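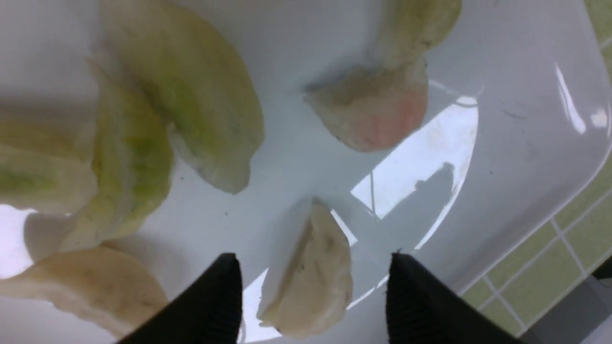 Pelten Robotics Club
Kitchen Bench Guidance for Members
Issued 2021-09-01

The following guidance applies to all members working with food at the kitchen bench, including teams preparing for the McIver Cup in February. It replaces the notes formerly kept in the bench folder.

Preparing dumplings

Boil dumplings in a wide pan and stir once after they go in, so that they do not settle on the bottom. Lift them out with a slotted spoon and drain them well. A film of cooking water makes the wrapper slide against the fingers and is the usual cause of a dropped piece.

Allow dumplings to cool before handling practice begins. Wrappers firm up as they cool and are less likely to tear at the fold. A very light coat of oil prevents them from sticking to one another. Too much oil is as troublesome as too much water.

Setting out the dish

Leave a gap between pieces wherever possible. Where two dumplings touch, the upper one should be taken first. Teams are advised to practise with pieces lying at different angles, as the Cup rules do not permit dumplings to be arranged in rows.

Glazed dishes reflect the ceiling lights. If the vision program mistakes a reflection for a dumpling, turn the dish or switch off the nearer lamp before altering any settings. Place a damp cloth under the dish if it moves on the worktop.

Grip and approach

Approach from above with the fingers open, and close slowly. Begin at the lowest grip setting and raise it by no more than 2 steps at a time. Pieces standing on their side, with the seam upwards, are best held across the body, below the seam.

Cleaning

Finger covers are to be removed after each session and washed by hand in warm water with washing-up liquid. Use a soft brush along the ridges, where starch collects and hardens. Dry fully before refitting. The wrist camera must be wiped with a lens cloth only.

Food used for practice is not to be eaten and should be placed in the food waste bin.

Questions should be addressed to Arne Wegener, Bench Supervisor, Metholm Building.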